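Arkura slim hangers: two months in, and mostly a fan

Posted by Malathi Nair, Fri 10 May

So I finally gave in and replaced every hanger I own. If you've seen my closet rail (you haven't, be glad) you know it was a mix of wire ones from the dry cleaner, a few fat wooden ones that took up half the space, and some plastic kids' ones left over from when my niece stayed with us. Shirts sliding off all over the place. One of the wire ones left a rust mark on a blouse I really loved, and that was the end of it.

I ordered the Arkura slim hangers in black at the beginning of March. They come in packs of 15, and I got four packs because I am an optimist about how few clothes I have. I ended up going back for two more.

First impressions

They're thin! Much thinner than I expected from the listing. My first thought was that they'd snap the minute I hung up a winter coat, and I'm glad to say I was wrong about that, with one exception I'll get to. The surface has a bit of grip to it, sort of like a chalkboard, and the hook is metal and swivels all the way around. I didn't think I cared about a swivel hook until I had one. You just grab the thing any which way, hang it, and turn it afterward.

They did smell when I opened the box. I left them out on the porch overnight and it was gone by morning, but if you're sensitive to that kind of thing, plan for it.

Hanging stuff up

Most of my hanging happens on the bed. I dump the clean laundry there and work through the pile, and I know some people stand at the closet and do it properly but I'm never going to be one of them. The slim shape is a real plus for this. With my old wooden hangers I had to undo two buttons on everything to get the shoulders in, and with these I can usually slide one in through the neck or up from the bottom hem without undoing anything.

Thin knits and slippery tops are the fiddly part. The same grip that keeps a top from falling off also grabs the fabric while you're trying to get the hanger through it, so you end up with the whole garment bunched in the middle and the hook poking out of the pile. What works for me is to lay the top flat, feed the hanger in, pick up both shoulders at the same time and give it a little shake. If you tug from one side only, it'll stretch, and I have one cardigan with a lopsided shoulder to prove it.

I go slower with pale clothes too. I was worried black hangers would leave marks on cream and white things, and I've checked mine pretty obsessively. Nothing so far on anything dry. I wouldn't put a damp white shirt on one, though, and the leaflet in the box says the same. 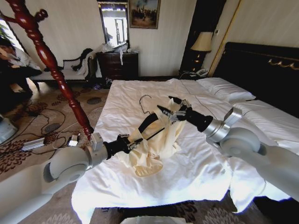 How they hold up

Two months of daily use and I've broken one. It was holding a wet raincoat, which the leaflet also tells you not to do, so I can't be too mad about it. It went right at the shoulder. The heavy wool coat has been on the same hanger the whole time and it hasn't drooped at all.

The trouser bar is okay. Jeans are fine, dress pants are fine, but anything with a thick lining tends to creep over to one side, and then the whole hanger tilts. I've moved my lined pants to the clip kind from Nutuvis that I already had — those are uglier and they do that one job better.

As for space, I got a full extra 10 inches of empty rail out of the switch, and I hadn't given anything away yet. My husband immediately filled it with jackets.

What I'd change

The little notches for straps are too shallow. Wide straps sit on top of them and skinny ones stay put only if you don't breathe near the closet. I'd also love a pack size between 15 and the giant one, and I wish they came in a lighter color for the guest room.

Would I buy them again? I already did, so yes. Four stars out of five, with the missing one for those notches. If Arkura ever fixes them I'll come back and update this.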